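Go to the open day, even if you think you've seen it all online

I have watched more robot videos than I'd like to admit, usually at midnight, usually at double speed, and I thought that meant I knew what a robot arm looked like when it worked. Then I went to the open day at the Jollham lab on September 8, 2018, stood next to a table for most of an afternoon, and came home wanting everyone I know to go to the next one.

The first surprise was the pace. Online, an arm reaches, grabs, and it's over. In the room you get to see it think (I know, I know, it isn't thinking), creep forward, stop, and shift its wrist a tiny bit before it commits. People leaned in. A kid next to me whispered "come on, come on" at it like it was a horse.

Aníbal Cardoso ran the afternoon session and he did something I wish more engineers would do: he let us pick the hard stuff. He had plenty of blocks ready. We wanted bags. Soft things are where it gets good! A block is the same shape every time you look at it. A knit bag sags, the strap flops wherever it likes, and the zipper pull is a tiny target on something that gives when you push it. Cardoso told us his group had logged 3,918 tries at handling soft goods since March, and he talked about the bad ones with more joy than the good ones.

They also had the wrist camera feed up on a big screen, and I could have watched that alone for an hour. Up close, a handbag is a hillside. You see the ribs in the fabric and you start to understand how little the machine has to go on.

My one complaint is the schedule. There were 40 of us in the group and the demo was set for 10 minutes, with talks filling the rest. Tayla McKinnon, who was keeping time, kindly let it run long, and the questions got better the longer we stayed. Labs, please flip that around. Give us the table first and the slides later, if at all. A person who has seen an arm inch its way up to a zipper has real questions. I had 11 of them written on my hand by the end, and I'm still chewing on most of them.
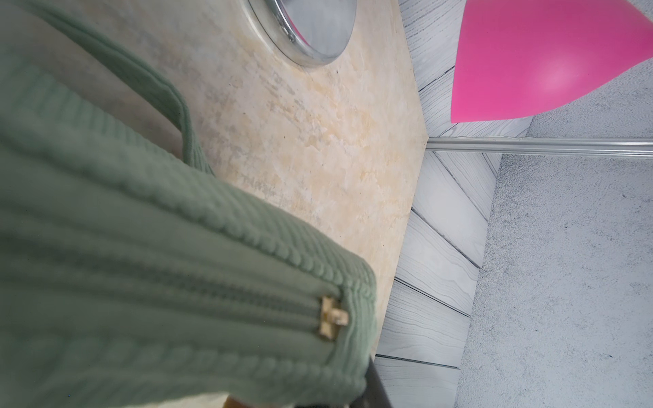 The wrist camera's view of the green knit bag, with one gripper finger beside the zippered edge.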